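She has looked after the guest rooms at Storkness for nearly 20 years, and she talks about bedside tables the way other people talk about their grandchildren.

"People come in, sit on the bed and open the drawer," she told me over a second pot of tea. "Always the drawer first, bless them!"
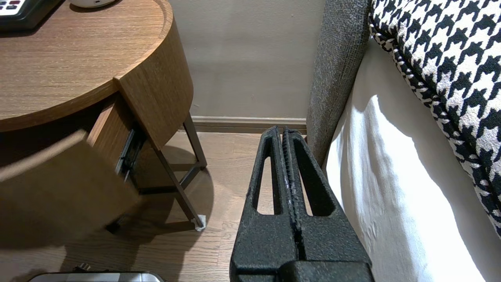 She is very fond of the round ones, and says a curved edge is so much kinder to a sleepy hip. "And I do like a telephone by the bed," she added, pouring again. "My guests still ring down for milk, you know, even at midnight."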